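Top sheet creeping off fitted cotton-poly, thread count question

flurkar_20
Washed the Batura flat sheet at 104 °F, line dried. It has lost length and now pulls loose at the foot. Label says to allow 3 percent. Is that normal for a plain weave?

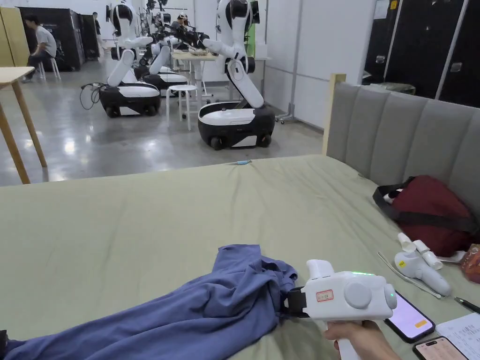

Does wash temperature matter more than drying method?

For cotton blends the dryer usually does more of the shrinking. Agitation and heat together let the yarns relax.

conleyweft
Agree on the dryer, but flurkar line dried. I'd look at finishing. Cheap flat goods get stretched on the frame and come back to size in the first wash.

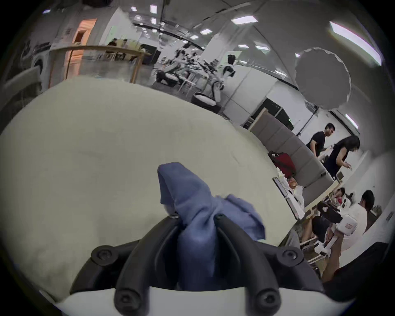 Measure warp and weft separately. If nearly all the loss is in the warp, it was tension at the mill. Mine lost 111 mm lengthwise and close to zero across.

Eulalia Godoy
Posted Jun 3, 2026
Disagree with "cheap." The Rivadeneira sheets I bought in September cost plenty and did the same. Preshrinking is a separate process, and price doesn't tell you whether it was done.
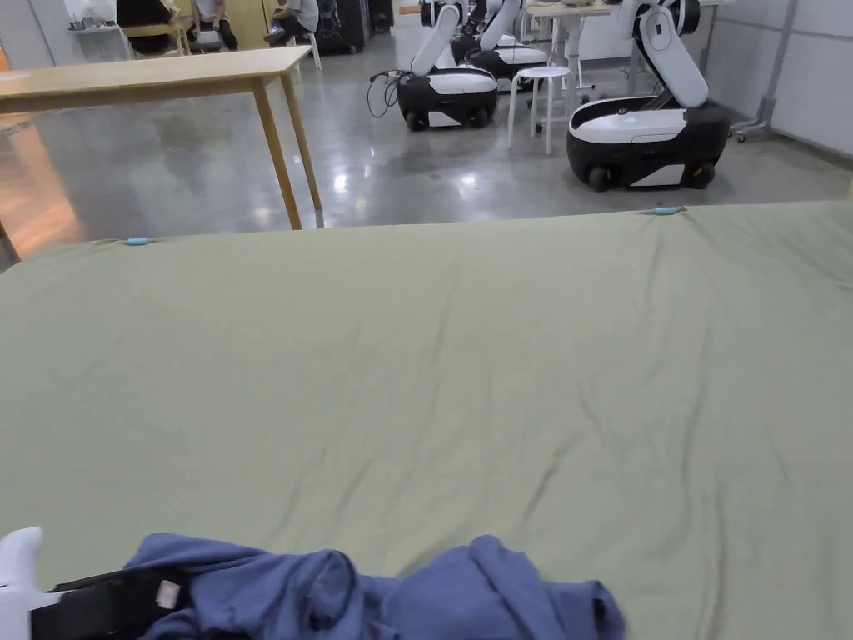
Slippage is a different problem from shrinkage and should be tested separately. A flat sheet has no elastic, so it moves when the tuck is short. Before buying a replacement, try clips. Two small ones along one edge, like the light-blue pair on the green sheet, are a cheap test. If the creep stops, keep the sheet.

conleyweft
Clips load two points and leave marks in a light weave. I'd go up a size.

Eulalia Godoy
Marks, yes. Tears, not in my use.
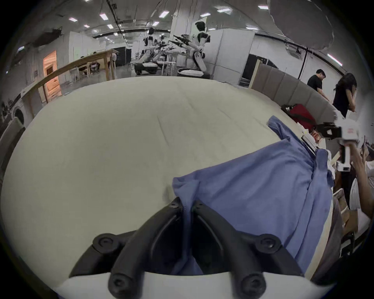

Going up a size also means a thicker tuck, and on a shallow mattress that bunches at the corners. Check the depth first.

flurkar_20
Measured. Loss is all warp. Will try clips, then size up.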